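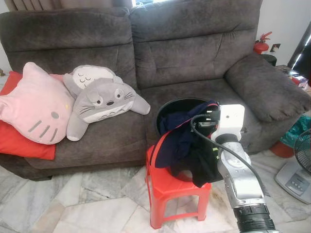 Miltura House, family lounge walk-through
October 22, 2020, checked by Bok-nam Shim

Smoke alarm: OK. Good and loud, and my apologies to everyone upstairs who was napping!

Hallway exit: OK. Clear all the way to the door, which was such a nice change from June.

Window latch: NEEDS WORK. It closes if you lean on it and say something kind, but I'd still like Ritis to come and look at it.

Curtain hems: OK. Well off the heater, 33 inches by my tape.

Sofa legs: OK. I got down on my knees and tightened 2 screws (getting back up took rather longer).

Hot water at the sink: 200 seconds to warm up, so please be patient with it.

Extension cord: REPLACE. The plug is cracked, and I've put it in the office drawer so it doesn't wander back.

Room temperature: 71, lovely.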